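Home | Sets | Wardrobe | Audience Days | Contact

Studio Audience Day: Floor Safety Checklist with Comments
Mundside (the serial), Stage 2, Friday, March 16, 2018

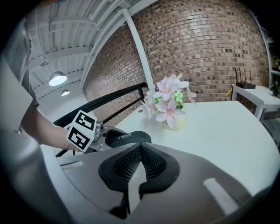 Before the doors open

1. Seating rake - PASS
All rows walked and every seat tipped up and down. The back row still creaks when you shuffle along it, and the sound team would dearly love it oiled before the wedding episode goes out in July.

2. Fire exits - PASS
Both clear, signs lit. Please keep the Sisto Café tables on their own side of the yellow line - they do look lovely by the door, but they creep.

3. Audience numbers - PASS
82 seats set out, with 3 kept free for wheelchair users and their friends. Stewards may let in up to 20 people at a time.

4. Cables - ACTION
Matting is down across the main walkway, but the stretch behind the Olteanu family kitchen is bare. Tape it before rehearsal, please, as the cast come haring through there in the row scene and they won't be looking at their feet.

On the set

5. Staircase in the Olteanu house - PASS WITH COMMENT
Handrail firm. It only goes up to a small platform, so anyone making a grand exit needs to wait at the top until they're called down.

6. Pub glasses - PASS
Breakaway ones are on the tray with the blue tape, ordinary ones behind the bar. Do keep them apart!

7. Hanging lights - PASS
Safety chains checked by Pravonus this morning, and their sheet is pinned up in the gallery.

8. Candles for the vigil - ACTION
Battery ones only with an audience in. A box of real ones was on the props table and has gone back to the store.

Recheck items 4 and 8 before the warm-up starts, and initial the copy by the stage door.

Filed under: Behind the Scenes, Soaps, Studio Notes

© 2018 Mundside Studio Floor | Contact us | Back to top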